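## 4. Setting up the Skaltow scoreboard for a match

Do this before the teams warm up - it needs a good few minutes to find the base unit.

1. Plug the base unit in and wait for the green light. Amber means it's still looking for the board.
2. Press MENU, then SPORT, then pick Softball. Baseball is a seperate entry and the inning count is different.
3. Type the board code, 2133, and press OK. Board clears and shows two zeros.
4. Set home and away names. Eight letters max, so "Dirnach" fits.

**Note:** old handsets (pre May update) ask for the code twice. Just put it in again.

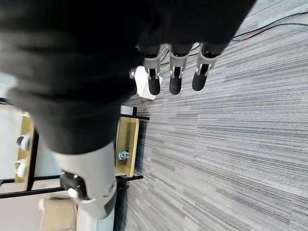

5. Check the ball, strike and out lamps. Hold TEST until they've all come on, then let go.
6. Set brightness. 72 is fine for a cloudy afternoon, go higher if the sun is on the board.
7. Walk out to second base and read it from there. If a digit looks wrong, see section 6.

**Caution:** don't pull the plug while the board is saving. You'll lose the line-ups and have to type them all in again.

**Caution:** handset is not waterproof. Bag it if it rains.

Range is nearly 157 metres with a clear view, less from inside the dugout. If it drops out mid-inning dont reset - move closer, press LINK once. Score is kept in the handset.

Error 687 = wrong sport loaded. Go back to step 2.

Last changed October 20, 2024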